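Swapping the finger pads on a hand-held gripper pair (and getting it tracking again)

I've looked after our pair of hand-held grippers since May, and in that time I've changed the black finger pads more often than I've changed the oil in my car. It's an easy job once you've done it a couple of times. The first time I did it, though, I put one pad in backwards and spent an afternoon blaming the software, so let me save you that.

What you'll need: a fresh set of pads (ours come from Huttunen), a 2 mm hex key, a lint-free cloth, some isopropyl alcohol, and a small tray for the screws. Please use the tray! They're tiny and they roll.

Getting the old pads off

Power the gripper down and unplug the cable before you do anything else. Open the fingers all the way and find the two screws behind each pad. Back them out a bit at a time, swapping between the two, and the pad will slide forward off its carrier. If it sticks, wiggle it side to side. Don't pry at it with a screwdriver — I did that once and chewed up the edge of the carrier, and I still have to look at it every day.

Wipe the carrier down with alcohol and let it dry. Old rubber leaves a gray film behind, and new pads won't sit flat on top of it.

Putting the new ones on

The textured side faces in. I know that sounds obvious, but the pads look pretty similar from the back when you're tired. Start both screws by hand, close the fingers gently so the pads line themselves up, and then snug everything down with the hex key. Snug is plenty. Open and close the gripper 14 times (Clifford Beaulieu's number, he trained me and I never asked) and check the screws again.

Check the marker cube

You've had your hands all over the thing by now, so look at the marker cube too. Every printed face should be clean and flat, and the cube shouldn't rock when you push on it with a fingertip. Wipe it with a dry cloth only. Alcohol took the black right off one of ours.

The drawer check

Now plug back in, start a recording in Plotport, and go work on something real. I like a drawer, since you have to reach in at an angle and the cube gets turned every which way. Hold both grippers, keep your wrists loose, and go in and out slowly.

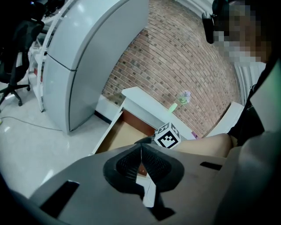
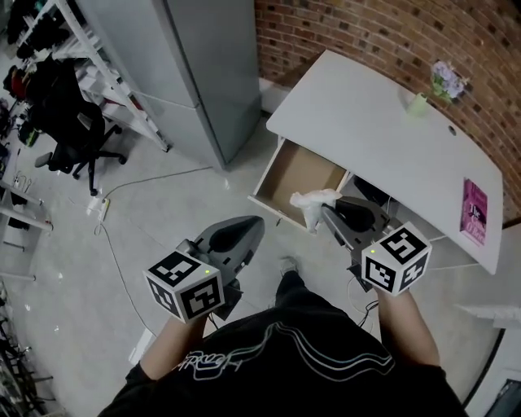
Drawer check, close up at the finger pads first and then from above with both grippers in hand.

Do five slow passes with each hand, then five at normal speed. Afterward, open the log and look for dropouts, which Plotport draws as gaps in the track. A short gap or two is fine by me. If one hand has a lot more than the other, go back and check that cube for wobble before you touch any settings.

Resetting the zero

New pads are a hair thicker than worn ones, so the old closed position will be off. In the Piro menu, pick "finger zero," close the gripper on nothing, and save. Ours read 31 before the last swap and 338 with the fingers wide open, and I keep both numbers on a piece of tape inside the case lid. Yours will be different — just write them down somewhere so you can tell when they drift.

If the fingers buzz when they close, the zero is set too tight. Run it again with a lighter squeeze.

Old pads go in the bag marked Drudano, and they take them back with the next order.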